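El críquet de club se merece un once inicial con memoria

Llevo 17 temporadas jugando al críquet de aficionados, casi todas de número siete (o sea, el que batea cuando ya está todo perdido o cuando ya está todo ganado), y nunca había visto un vestuario tan callado como el del Colstead en septiembre. Habíamos ganado, que conste. Pero en la lista para la final no estaba Kristóf Farkas, y en su lugar entraba un chaval que había marcado 49 carreras en un partido de veinte overs contra un rival flojísimo.

A ver, que me gusta el chaval. Le pega a la bola con una alegría que da envidia, y las 49 las vi desde la banda aplaudiendo como un loco. Lo que me fastidia es la prisa. Un buen día en el formato corto se ha convertido en pasaporte para todo, también para los partidos de cincuenta overs, que son otro deporte o casi.

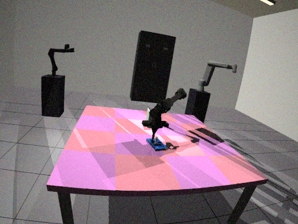
Kristóf había superado las 300 carreras en la temporada, y muchas las hizo de una en una, con el cielo gris y la bola moviéndose. Son entradas que no salen en ningún vídeo. Contra el Hegyi estuvo tanto rato en el campo que el de la merienda le guardó el bocadillo dos veces, y gracias a eso los demás pudimos llegar al final y tirar a lo bruto. ¿Quién se acuerda? Yo, que estaba al otro lado del pitch, y pare usted de contar.

Me dirán que seleccionar es apostar, y es verdad. El capitán del Jodano, con quien discuto de esto cada vez que coincidimos, defiende que la forma del último mes pesa más que todo lo anterior. Según él, un equipo que premia la antigüedad se duerme. Le doy media razón – y me cuesta, porque es insoportable cuando se la dan. Yo tampoco quiero puestos vitalicios. He jugado con veteranos que abrían el bateo por costumbre y que corrían entre los wickets como si fueran a por el pan.

Pero un mes de forma, en nuestra liga, pueden ser tres partidos, y uno te lo cancela la lluvia. Decidir una final con eso me parece mirar por una rendija.

Lo que yo haría

Primero, separar las listas. Quien brilla en veinte overs, que juegue los de veinte, y que se gane lo otro jugando lo otro, aunque sea con el segundo equipo.

Segundo, hablar con la gente. Kristóf se enteró por el papel de la puerta, después de 11 años en el club, y eso sí que no tiene defensa posible. Una llamada de dos minutos, hombre, ¡que tenemos todos su teléfono!
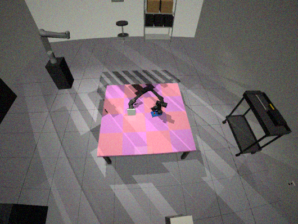 ¿Y la final?

La perdimos contra el Zernholm. No voy a decir que fuera por eso, sería tramposo: nos lanzaron de maravilla y se nos cayeron dos catches de los que se cogen con los ojos cerrados (uno, mío). El chaval hizo siete carreras y salió cabizbajo, y me dio pena, porque le habían puesto encima un peso que no había pedido.

Kristóf vino a vernos, por cierto. Se sentó junto al marcador, llevó las anotaciones toda la tarde y luego se quedó un buen rato explicándole al chico cómo jugar la bola que se abre. Todavía no ha dicho si sigue el año que viene. Yo le he escrito ya un par de veces, y pienso seguir escribiéndole hasta que me conteste.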